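Standby Power Use in a Shared Student Kitchen

Project report, Household Energy course
Kai Mühlbauer
30 Sep 2020

Introduction

Many small kitchen appliances draw power when they are plugged in but not doing any work. This is called standby power. A single appliance with a clock or an indicator light uses very little, but it uses it day and night, and a shared kitchen can have many such appliances on the same circuit.

For this project I measured the electricity used by the countertop appliances in the second floor kitchen at Histberg House, a student residence. I wanted to know how much of the total was standby use and whether a switched power strip would be worth buying. The house office gave permission and asked only that the refrigerator be left alone.

Background

An appliance with a mechanical switch, such as a basic lever toaster, normally draws nothing when it is off. The circuit is open and no current flows. An appliance with a display, a touch panel or a remote control has to keep part of its electronics running. A microwave clock is the most common case. Some coffee makers also keep a small heater on for a set time after brewing, and this is often counted as standby although the machine is still doing something.

Energy is measured in watt-hours. An appliance that draws 1000 watts for one hour uses 1000 watt-hours, or one kilowatt-hour. An appliance that draws 2 watts needs 500 hours to use the same amount.

Method

I used a Jotar plug-in energy meter. The meter goes between the wall outlet and the appliance and shows the present draw in watts and the total in watt-hours since the last reset. I tested it first with a desk lamp and an old incandescent bulb, and the reading was close to the value printed on the bulb.

Each appliance was measured by itself before the main test. I wrote down the draw when it was plugged in and idle. Then I put the whole counter on one heavy-duty power strip and connected the strip to the meter for the test period in September. A sheet of paper was taped to the cabinet door so that residents could write down when they cooked and what they used. The heating appliances were not to be run at the same time, to keep the strip below its rated load, and a note on the same sheet said so.

The appliances were a toaster, a toaster oven, a microwave, an electric kettle and an Ashour coffee maker.

Results

The total for the test period was 3774 watt-hours. Standby use, worked out from the idle readings and the hours when nothing was running, came to 899 watt-hours. This is a little under a quarter of the total.

The microwave had the highest idle reading at 2 watts. The coffee maker was next. The toaster and the kettle showed zero on the meter when idle, although the meter cannot show very small values and the true figure could be slightly above zero.

The kettle used more energy than any other appliance in the test. Residents wrote on the sheet that they often filled it to the top for one cup of tea. This was outside my question, but it probably matters more than standby does.

Problems

The log sheet was not always filled in. There were two evenings when the meter showed use and the sheet was blank, and I had to estimate the running time from the meter total. The strip was also unplugged once for cleaning and the microwave clock was wrong afterward, which is how I noticed. I left those hours out.

The meter rounds to the nearest tenth of a watt, so low idle values have a large error compared with their size. A better meter would help here. The department owns a Jemomia bench unit, but it was on loan to another class.

Discussion

Standby use was a larger share than I expected. Part of the reason is that the kitchen was quiet during the test. With more people cooking, the standby figure would stay nearly the same and the share would go down.

A switched strip would remove most of it, but only if people turned it off, and they would have to reset the microwave clock each time. Residents I asked did not like this idea. Putting only the coffee maker on a switched outlet would be simpler. I have suggested this to the house office, along with a line marked on the kettle for one cup.

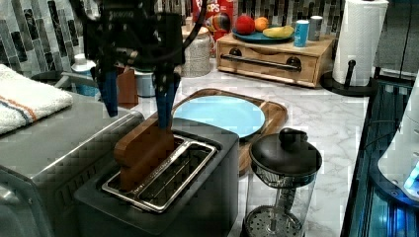 Figure 1. Toaster with a toy slice of bread in the slot.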